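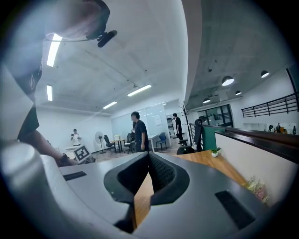

Figure 1. A person in a black T-shirt leaning over the wooden table, Mornstead site.

3.2 Keeping and reusing of small packaging

In the second part of the study we asked the participants what they do with small packaging after the goods are taken out. By small packaging we mean bags, bands, ties and paper sleeves which can be held in one hand. The larger boxes were treated in Section 3.1 and we do not repeat them.

The interviews were made at two sites, Mornstead and Kevarau, mostly in April. From 138 persons who were invited, 110 gave a full interview. The interviews were made at a table and not by telephone, as Meireles recommends in her earlier work on household storage. Deolinda Meireles observed that people remember an object much better when similar objects are in front of them, and our experience supports this opinion. Two interviews at Kevarau had to be repeated on a Sunday due to bad sound in the recordings.

Most participants said that they keep plastic bags. Only some 70 of them could name a second use that had really taken place in the last month. The difference between keeping and using is already known from the Aguiar survey, but there it was found for glass jars, and we did not expect it to be so large for bags. Printed bags were kept longer than plain ones. Several participants described a printed bag as "too nice for the trash", although they could not say for what purpose it was kept.

Straps and bands behaved in a different way. They were kept by fewer persons, but they were used again sooner, usually for closing another bag or for tying cables. Soft materials were preferred to hard ones. A teal mesh strap and a crumpled translucent bag with small dark green drawings, the strap caught in the gripper jaw and the bag lying on the table, are seen in Figure 2.

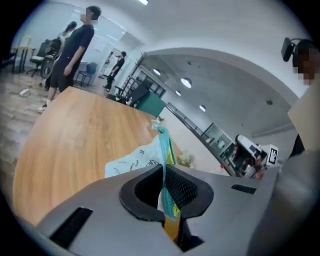
3.3 Place of storage

The place of storage was coded into eight categories, following the Nirkov scheme with one change: the drawer under the sink and the cupboard under the sink were joined. The kitchen was the most frequent answer at both sites. Participants who had one fixed place for bags reported more second uses than those who kept them in several rooms.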